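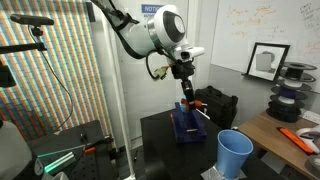 Brazo robótico blanco sobre un soporte azul oscuro, con una varilla fina entre los dedos de la pinza.

Givier busca dos redactores de casas reales

Publicado el 25 de junio de 2025
Colaboración freelance, a distancia
Incorporación: septiembre

En Givier escribimos a diario sobre las monarquías europeas: bodas, bautizos, visitas de Estado, tiaras que salen de la caja fuerte después de décadas y discusiones de protocolo que a mucha gente le parecen una tontería y a nosotros nos encantan. El equipo se nos ha quedado corto y queremos sumar a dos personas que disfruten con esto tanto como nosotros.

La plaza está pensada sobre todo para las casas reales escandinavas y del Benelux. Nuestros lectores nos piden desde hace tiempo que les hagamos más caso (¡y tienen razón!). Hasta ahora las cubríamos a ratos, cuando había un gran acto o un vestido muy comentado, y queremos que tengan una sección propia, con su calendario, sus perfiles y su archivo.

Qué vas a hacer

Escribirás noticias breves sobre la agenda oficial y, cada mes, un reportaje largo con tema libre. Puede ser la historia de un broche, el papel de los consortes, un palacio que casi no se visita o la manera en que se educa a los herederos. Los temas los propones tú y los hablamos juntos en la reunión de contenidos, que es por videollamada y suele acabar en debate sobre sombreros.

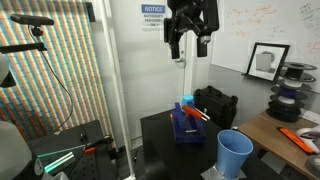
También echarás una mano con Yap, nuestro boletín para suscriptores, donde contamos con algo más de calma lo que ha dado de sí la semana y respondemos a las preguntas que nos llegan. Si te gusta hablar delante de un micrófono, hay sitio en Jestell, el pódcast de la casa - no es obligatorio, y hay redactores estupendos que no han querido pisarlo jamás.

Trabajamos con fuentes públicas: comunicados, agendas oficiales, prensa local, archivos, libros. Cuando citamos a un experto decimos quién es y dónde lo dijo. No publicamos rumores sobre la salud de nadie ni fotos robadas de menores, y esa norma no se negocia aunque la competencia lo esté sacando en portada.

A quién buscamos

Alguien que escriba bien en español y que lea con soltura al menos otra lengua. El neerlandés, el sueco, el danés o el noruego nos harían muy felices, aunque con un buen inglés te puedes defender. No pedimos título de periodismo. En la redacción hay gente que viene de la historia del arte, de la traducción y hasta de la joyería, y se nota para bien en los textos.

Sí pedimos curiosidad, cuidado con las fechas y los tratamientos (un «alteza» mal puesto nos trae una avalancha de correos) y que cumplas las entregas. Si tienes un blog, un hilo o una cuenta dedicada al tema, mándanosla sin vergüenza.

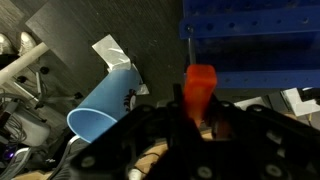 Pinza negra y bloque naranja translúcido, de cerca.

Qué ofrecemos

Pagamos 80 euros por cada pieza breve y 159 por cada reportaje largo. La factura se abona al mes siguiente de la publicación. Todos los textos van firmados, pasan por edición y vuelven a ti antes de salir, de modo que nunca te encontrarás con un titular que no reconoces.

El horario lo organizas tú, salvo en los grandes días. Cuando hay boda, coronación o funeral de Estado montamos cobertura en directo entre todos, y son jornadas largas y bastante divertidas. Si vives cerca de Malance puedes venir a la redacción cuando quieras: hay mesas libres, café y una biblioteca de memorias y biografías reales que no para de crecer. 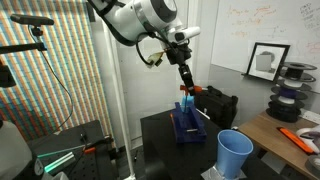 Cómo presentarte

Escríbenos desde el formulario de colaboradores de nuestra web con el asunto «Redacción casas reales». Adjunta un currículum breve, un par de textos tuyos (publicados o no, da igual) y una propuesta de reportaje contada en un párrafo. Esa propuesta es lo primero que leemos, así que dedícale un rato y elige algo que de verdad te apetezca escribir.

A las candidaturas que nos encajen les encargaremos una pieza de prueba, pagada con la tarifa habitual. Contestamos a todo el mundo, también cuando la respuesta es no.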